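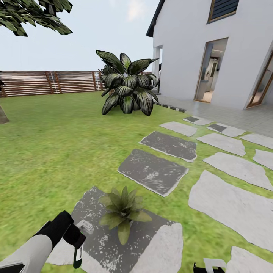 I gave up complaining for Lent and made it to the second day.

The idea came from Magnus, who had given up sugar and wanted company in his misery. I said complaining would be easier than chocolate. He laughed longer than I thought was called for.

On the second evening I was at the Drummond Road church for the soup supper and found the hall double booked. A dance class had our room, so we ate in the corridor on folding chairs. I had things to say about that and I said them, first to Magnus, then to Gebhard Gruber, who runs the supper, and then to a woman I had never met. It was on the drive home that Magnus asked how my fast was going.

So I started over in February, and I have started over several times after that.

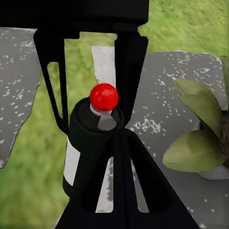 Agnes Guthrie
Blogger and lay reader

What I wanted from this, if I am truthful, was to become more pleasant. I had a picture of myself at Easter, calm and easy to live with. Our pastor, Akash Garg, preached on Numbers 11 a couple of weeks in, and it spoiled that picture. The Israelites are being fed every morning in a desert, and they sit at the doors of their tents and cry about cucumbers. They remember the fish they ate in Egypt at no cost. They leave out that they were slaves.

I had always read that chapter as a story about ungrateful people. This time I noticed Moses, who complains more than anyone. He asks God why he has been given all these people to carry, and says that if this is how it's going to be, he would prefer to die. God doesn't scold him for it. He gives him seventy elders to share the work.

The people talk to each other about God, and Moses talks to God. I think that is most of the difference. A good part of the Psalms is complaint, some of it very rude, and it is all addressed to someone.

I tried it. When the insurance company kept me on hold for 30 minutes I did not text Magnus about it. I said out loud in the kitchen, "Lord, I am tired and I think this is unfair." I felt silly. I also found that once I had said it I did not have much more to add. With Magnus I can usually go on through dinner.

Some things do need saying to people. I wrote to the church office about the room bookings, a short note with one request in it, and got a kind answer back. Gebhard asked me to help set out chairs for the next supper, and I said yes before I had thought about my knees.

It is 2026-03-21 as I write and there are two weeks left. My best run so far is four days. Magnus has not touched sugar once and mentions it often. I'm reading Psalm 13 in the mornings now. It has six verses and the first four are all complaint.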